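In defence of the plastic tub

I have been told off, more than once now, for my cupboard. You know the one. You open the door a crack, shove your arm in to stop the avalanche, and pull out a lid that belongs to something you last saw when you lived in another house. My sister-in-law did hers in March. Everything glass, everything square, bamboo tops, and it does look lovely, I'll give her that. She sent me the link to the set she bought from Brandus and I put 18 of the things in my basket before I saw the total and went to make a cup of tea instead.

I'm keeping my plastic. I've thought about it a fair bit (probably more than is healthy) and I think we've got ourselves into a silly place, where throwing out a perfectly sound tub and buying a new glass one counts as being good.

A tub that already exists is the greenest tub you can own. It's made! The damage, whatever it was, is done. I go to the tip at Poltthorpe every few weeks and the number of decent food boxes in that skip would make you weep, lids still on half of them. They've gone because somebody saw a nice pantry online.

And then there's the weight. Glass is heavy before you've put a single potato in it. I walk to work, up the hill, and I don't want to carry what amounts to a small casserole dish with a salad in it. I've dropped a plastic box down the entire back stairs and then eaten what was inside at my desk. Try that with the glass one.

My favourite sort is the blue kind with a thick rim, where you can still more or less make out what's inside.

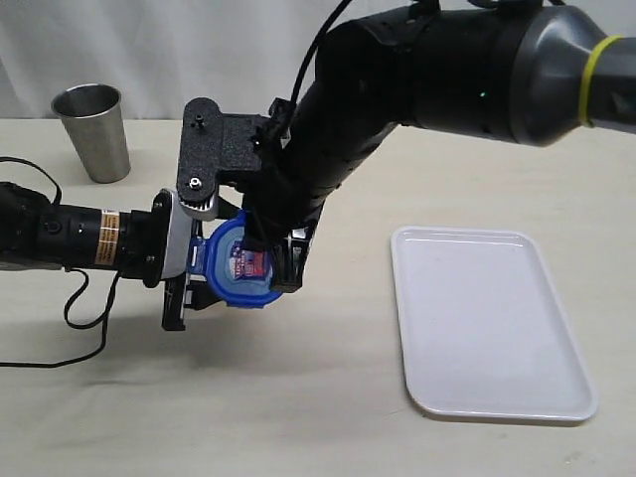

You're lucky yours survive, Bev wrote under my last piece on this, because every one she's ever owned went orange the first time it met a bolognese and never came back, and she'd rather wash one heavy dish than look at that stain for ten years.

Fair enough, and I can't argue about the orange. Mine are orange too, some of them. I've tried bicarb, I've tried leaving them on the windowsill in the sun, I've tried that paste from Carretero that smells of swimming baths. A bit of fading, no more than that. But I've decided I don't mind. The stained ones are for tomato things and curry, and the clean ones are for everything else, and it's quite a good system now I've stopped fighting it.

I will give way on heating. I don't put plastic in the microwave any more, I tip the food on to a plate, and it tastes better off a plate anyway. I'll give way on scratches as well - once the inside has gone rough and cloudy, it goes out to the shed and holds screws.

What I won't have is the matching. Why must they match? My gran kept her buttons, her dripping and her Christmas cake in whatever came to hand, and her kitchen in Bristavcombe was the nicest room I've ever sat in. Round ones waste space in the fridge, I know, I've had that comment too. They're also far easier to get the last of the soup out of, with no corners for it to hide in.

So the cupboard stays as it is, for now. I might do the lids at the weekend - just the lids.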